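Fórum Casa & Oficina > Madeiras e acabamentos > Óleo ou verniz num tampo de carvalho claro?

torno_manso
Mensagens: 11
Publicado em 04/01/2018

Boas a todos e bom ano.

Comprei em junho um tampo de carvalho claro, cantos arredondados, para fazer de secretária, mesa de jantar quando vem gente e bancada quando a minha mulher não está a ver. Veio com um óleo de fábrica que, segundo o vendedor, durava "uma vida". Não especificou a vida de quem. Já tenho uma marca de copo, duas de caneca e uma zona baça onde pouso os antebraços.

As hipóteses que me deram até agora:

O meu cunhado diz verniz de poliuretano, três demãos, e acabou a conversa. O meu cunhado também envernizou a porta da garagem com ela fechada, e fechada ficou.

Na drogaria impingiram-me o óleo duro da Stanen, que custa mais do que o vinho que bebemos no Natal.

Na internet, toda a gente discute se a cera serve para alguma coisa.

O que fariam? Não quero brilho de salão de bowling, mas também não quero andar atrás das visitas com bases para copos.

mestre_serradura
Mensagens: 3000

Óleo. Sempre óleo. Lixa 120, depois 180, aspiras, passas um pano e dás duas demãos finas com um dia de intervalo. Finas! O pessoal despeja aquilo como quem rega alfaces e depois vem aqui queixar-se de que a mesa cola.

O verniz é muito bonito até ao primeiro risco. A partir daí tens uma mesa com um risco para sempre, ou um fim de semana inteiro a lixar tudo até à madeira.

Lurdes_do_Pinhal

Discordo do mestre, como de costume. Tenho uma mesa com verniz aquoso mate da Peteo há anos, com dois netos, lasanha e canetas de feltro. Limpa-se com um pano húmido e continua como no primeiro dia. A mesa oleada da minha irmã parece o mapa de uma guerra antiga.

E não amarela, coisa que no carvalho claro conta muito. O óleo puxa tudo para o mel. Quem comprou claro é porque queria claro, digo eu.

mestre_serradura

Há óleos com um bocadinho de pigmento branco exatamente para isso, Lurdes. Já falámos disto no tópico da escada. Onze páginas.

Lurdes_do_Pinhal

Falámos, e eu tinha razão em todas.

torno_manso

Obrigado aos dois, fico muito mais indeciso do que estava. É claro mesmo, e o furo dos cabos lá ao fundo também me preocupa: o rebordo do corte bebe produto como uma esponja, ou isso é mito? 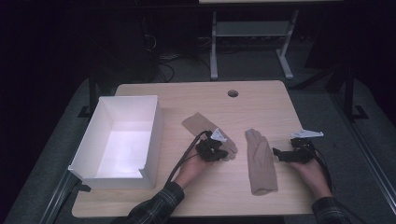 Aiguo Cui escreveu que não é mito nenhum e que o topo cortado chupa pelo menos o dobro da face, seja óleo ou verniz. Recomendou lixar o interior do furo um grão acima do resto do tampo, para fechar o poro, e dar-lhe uma demão só para ele antes de começar pela superfície. Acrescentou que quase todas as manchas escuras que já viu em carvalho começaram num topo mal selado, com um pano molhado esquecido ao lado.

bricolage_triste

Ora aí está. E os cantos redondos, o mesmo. Na curva apanhas veio de topo, escurece mais e ficas com a mesa de olheiras. Falo por experiência e não quero falar mais.

mestre_serradura

O Aiguo tem razão. Com um tom desses eu ia para óleo com pigmento branco, mas faz uma amostra primeiro na parte de baixo do tampo. Parece óbvio e ninguém faz.

Lurdes_do_Pinhal

Com um tom desses eu ia para verniz mate. Para surpresa geral.

Zé da Clomcombe

Entro só para dizer que o óleo da Dolan custa metade do da Stanen e eu não noto diferença. Ganhei o nome de utilizador numa loja que já fechou, escusam de perguntar se tenho desconto.

mestre_serradura

Notavas se soubesses o que andas à procura. O da Dolan leva uma eternidade a curar. Usei-o num aparador e passados dias ainda lá ficavam as impressões digitais todas. Dava para resolver um crime.

Zé da Clomcombe

Deste-lhe demãos grossas.

mestre_serradura

Não dei demãos grossas.

bricolage_triste

Aviso que parece exagero de rótulo e não é: os panos com óleo de secagem não vão amarrotados para o caixote. Aquecem sozinhos e pegam fogo. Estendidos ao ar, abertos, até ficarem rijos, ou então mergulhados em água. O meu vizinho perdeu assim um balde, uma vassoura e boa parte do respeito da família.

torno_manso

Isto ninguém me tinha dito na drogaria – o senhor estava mais preocupado em vender-me também o pincel.

Plano provisório: lixar, selar o furo e os cantos como disse o Aiguo, e fazer duas amostras na parte de baixo, uma de óleo com pigmento e outra do verniz da Lurdes. Um copo de tinto em cima de cada uma durante a noite e de manhã logo se vê. O tinto que sobrar na garrafa também terá destino.

Lurdes_do_Pinhal

Faz também com café. E com limão, que é o pior.

mestre_serradura

Deixa o óleo curar uma semana antes disso, senão o teste está viciado à partida. A Lurdes sabe-o perfeitamente.

Lurdes_do_Pinhal

Uma semana sem mesa! O meu estava bom para uso leve no dia a seguir.

torno_manso

E a cera, afinal, serve para alguma coisa?

bricolage_triste

Abre outro tópico, por amor de Deus.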